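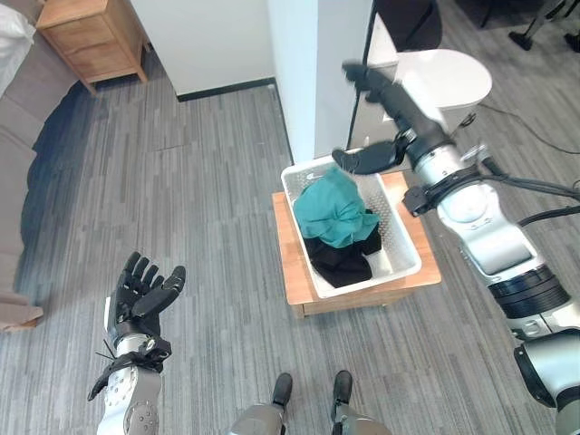 Docs > Humanoids > Mallen cell > README

August 22, 2024
By Sandamali Herath

# Mallen cell: laundry basket setup

Notes for bringing up the two-armed humanoid for the basket task and leaving it fit for the next shift. Applies to hand firmware 2903 and later.

## Layout

- Small table on the carpet in front of the robot, basket on top.
- Two garments in the basket, different colors.
- Feet apart, toes toward the table.
- Bathroom door stays open. The wall and doorway are part of the background in every episode.

## Before power-on

1. Check the bolts at both wrist mounts. Replace any that turn by hand.
2. Follow the hand cables from the wrist up the forearm. They need slack at full elbow bend - the right side usually goes first.
3. Keep floor cables clear of the feet.
4. Wipe the finger pads with a dry cloth.

## Hand zero

Run `hand_zero --both`. Each hand opens flat, then closes. Thumb offset should be 2 degrees or less. If it is higher, power the hand off, reseat the wrist connector and run it again. After a second failure, swap the hand and tell Selvaraj Ekanayake.

## Service

- Wrist connectors: inspect every 44 hours of run time.
- Arm joints: no grease in the cell. Send the arm to Furdale.

## Known issues

- Error 419 on start means a hand did not answer. Most often it is the connector.
- Finger tips catch in the basket holes if the approach is too low. Raise the grasp point and retry.

## Comments

**Ju-won Ji:** Does the zero have to be redone after moving the table?

**Sandamali Herath:** No, only after a hand or cable change.

**Nazma Sultana:** Got 419 on the left hand with a good connector. It was a broken wire inside the sleeve, close to the wrist. Might be worth adding.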